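Recording bimanual demonstrations for the Lullow policy

Step 1. Lay the white sheet flat and stand the box on it with the flaps open. Hold one gripper in each hand.

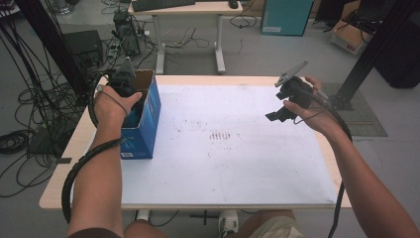 Keep the wrists relaxed and let the cables hang freely. We record 200 episodes for each object; with less, the policy of Nanami Imai was not stable.

Step 2. Bring the right gripper to the side of the bottle and keep the left one near the box.

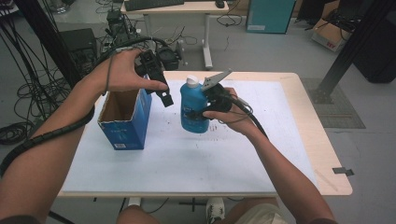 Step 3. Save the episode and check that both tracks have the same length.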